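4.2 Where the small things went

I should say up front that I didn't set out to study drawers. My plan was to ask people in Fidismont how they tidy up at the end of the day, and I had a nice long list of questions about shelves. But in all 11 households I visited in July, we ended up talking about the one drawer where everything goes – batteries, string, takeout menus, keys to who knows what. Ita Lynch told me hers had been going since 2000 and had moved house with her twice, contents and all!

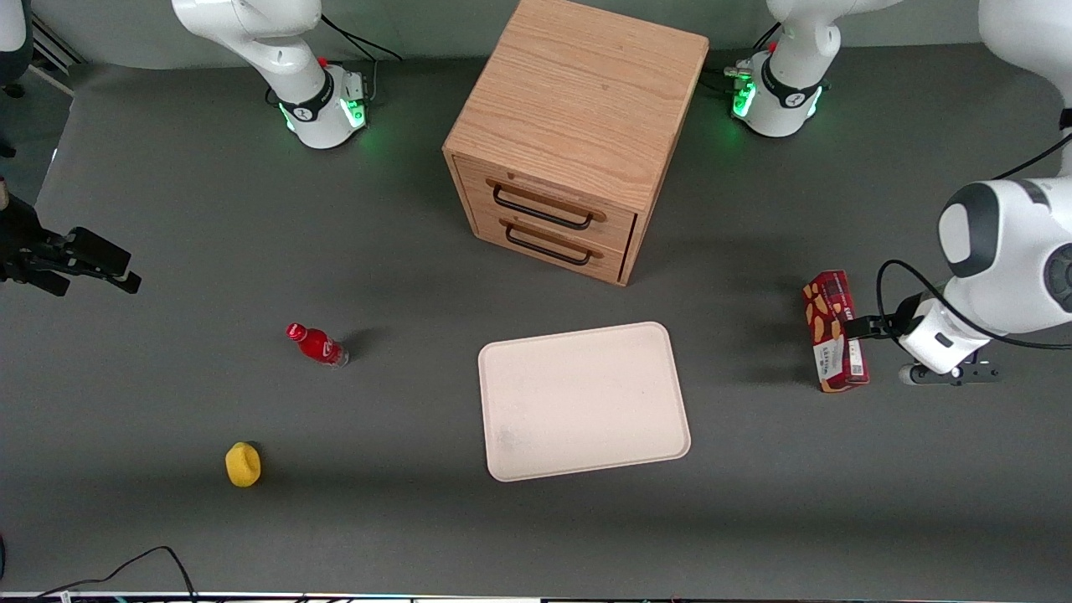 So I changed my questions after the second visit. I started asking who was allowed to throw things out, and that got people going. In seven homes one person had the final say, and the others mostly went along with it (or fished things back out of the trash later). Delphine Marchetti, who did the coding with me, wanted to call this "gatekeeping." I thought that was a bit strong, and we went back and forth on it for weeks. We settled on "sorting rights," the term used in Figure 3 and in the rest of this section.

Figure 3. Sorting rights by household, first visit.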